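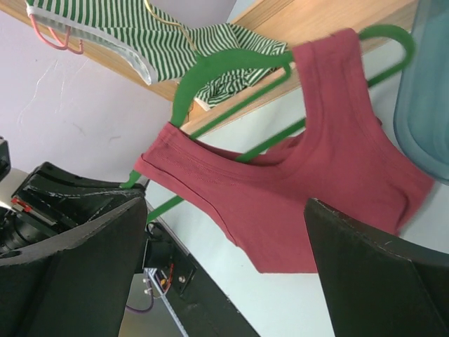

Maroon sleeveless top, green hanger

Ticket: translated product pages showing English on my Oda shop

Hi all, me again! I run a little clothes shop called Vombridge and switched on the Platska translation add-on at 7 this morning. Of my 165 listings, 35 still come up in English when I pick Polish (titles and sizes, the lot). 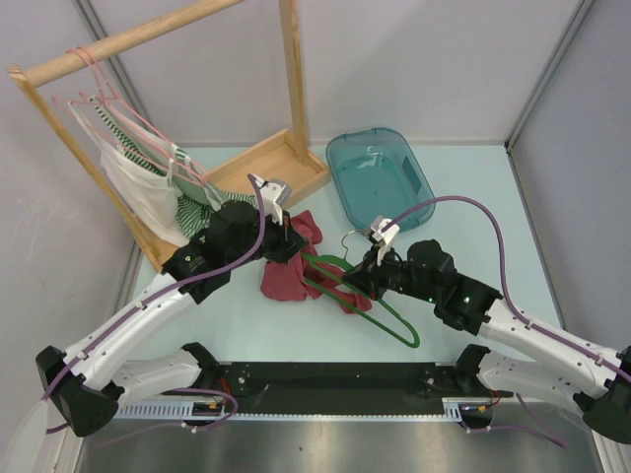

I've cleared the cache and tried 2 browsers, no change.

Update: got it! Those listings were all tagged Romaniuk, and that collection was set to "do not translate". Unticked it, saved, republished, all fine now. Please close!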